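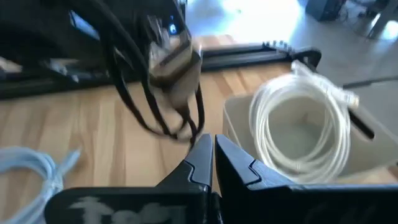

About Illorel

3 min read

Illorel is a small label and rehearsal space for people who make music with machines, tape, borrowed organs and whatever else happens to hum. We put out ambient, drone, minimal synth and the odd noisy record that doesn't fit anywhere else, and we love all of it!

It started with a cassette. Tralter had an hour of slow, crackly organ pieces and no one to release them, so we dubbed the tapes at home, folded the covers on the kitchen floor and sent them out in padded envelopes. The first run sold out, we made 800 more, and by then we had other friends knocking with recordings of their own (some finished, some very much not).

These days the catalogue runs from Huttunen's long, icy drones to Jekotora, who play fast, bright sequencer music with live drums and are easily the loudest thing we've ever had in the building. If you've only heard the records, go and see them. The low end alone is worth the drive.

Our space has 2 rooms. The bigger one is for bands and the smaller one is for mixing, dubbing and long arguments about reverb. Members can book either by the half day, and there's a shelf of older synths and effects you're welcome to try. Please put the power supplies back in the labelled tub — we've lost a few.

We listen to every demo. It can take us a while, especially near a release, but someone will write back with proper thoughts on what they heard. Home recordings are fine, and so are rough mixes. We'd sooner hear a piece with a strange colour to it than something tidy.

Open nights are back in September, with short sets, cheap tea and a table of tapes by the door. Come along, bring a friend, and bring earplugs if Jekotora are on.

Recent from Illorel
Huttunen: notes on a two-sided drone
Tralter's first cassette, now back on tape
How to send us a demo
Booking the small room
Jekotora live set: track list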